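Recording your first demonstrations with the hand-held gripper

This page is for members of the Hillex robotics club who have done the introductory evening and want to start recording at home or at school. It was first put together by Kyung-tae Tak and has been fiddled with by most of us ever since, so if a paragraph suddenly changes its mind about something, blame the many hands. It covers picking an object, laying out your table, the recording itself and getting your files to us in a state we can use. Last updated 18/10/2020.

What you are trying to do

For the December challenge each pair teaches the club arm, which we call Camargo, to pick up one everyday thing and put it down in a container. You do the picking up yourself, with the hand-held gripper, over and over again, and the recordings become the lessons. Camargo only ever sees what the gripper's camera saw. Keep that in mind and most of the advice further down will make sense on its own, and you will probably think of a few things we have left out.

Each pair hands in 204 recordings. I know that sounds like a dreadful lot, but once you are settled it goes quite quickly, and two people taking turns with a pot of tea can get through a good stack in an evening.

Choosing your object

Start with something light that has a bit of shape to it. Socks are lovely to begin with. Pens are harder than you would think, and keys are a misery, so please save them for later. Glasses sit nicely in the middle, and they are what Wenceslao Carrasco and his partner chose for their first set.
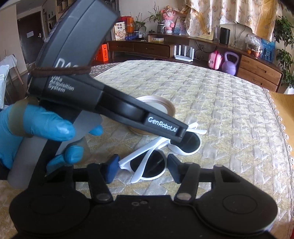 Lining up the jaws is where beginners lose the most recordings, and it is worth spending your first session on nothing else. Bring the gripper down slowly, with the jaws open, until your object lies between the two pads, then stop for a breath before you close. With sunglasses the arms are the tricky bit. Folded, they cross over the frame and leave a tip poking out one way and a hinge end the other, so decide beforehand whether you mean to take hold of a lens edge or the arms, and stick to your choice for a whole batch. If you have them lying on the diagonal, turn your wrist to suit them instead of nudging them straight with the pads. A nudge gets recorded too, and Camargo will happily learn to nudge.

Setting up the table

Any steady table will do, at a height where your elbow can bend comfortably. A cloth is fine and we rather like them, patterned ones included, as long as the cloth is smoothed out and isn't going to travel along with the object when you lift. If it creeps, tuck a corner under something heavy.

Please don't tidy the whole room. We used to ask people to record against a bare wall, and then Camargo went all to pieces the first time it was shown somebody's sitting room. Shelves, plants, curtains, boxes on the sideboard - leave them be. What you should clear is the part of the table where the work happens, so that there's only your object and your container within reach.

Daylight from the side is best. If you are recording in the evening, put on the main light as well as any lamp, and try not to let your own shadow fall across the object.

Making a recording

Place the object, then take your hands right away from it. Start the recording in Ovon, the little program on the club laptop, and wait for the beep. Go down, pause, close, lift, carry, lower, open. Draw back a little before you stop.

One go should take no longer than 15 seconds. If you are well over that, you are being too careful, and if you are finished almost as soon as the beep has died away then slow down, because quick movements come out smeared.

After every go, move the object. Turn it, slide it along, flip it over. Every 34 recordings, change something bigger: your seat, the lamp, the cloth, the position of the container. Swap with your partner at the same point, as no two people move quite alike and we want both of you in there.

When it goes wrong

Drops are fine. Keep the recording and mark it "dropped" in Ovon, and we will sort it out at our end. What we can't use is anything where you have steadied the object with your other hand, or where the picture is mostly sleeve. Roll your cuffs up!

If the jaws feel stiff or close unevenly, stop and bring the gripper in. Please don't take a screwdriver to it. Kyung-tae keeps spares in the Pranier cupboard and can usually swap a pad while you wait.

Sending it in

Name the folder with both your surnames and the object, copy it to the club drive, and leave your own copy alone until you hear back from us. The drive complains if a folder holds more than 2000 files, so split yours in two if need be.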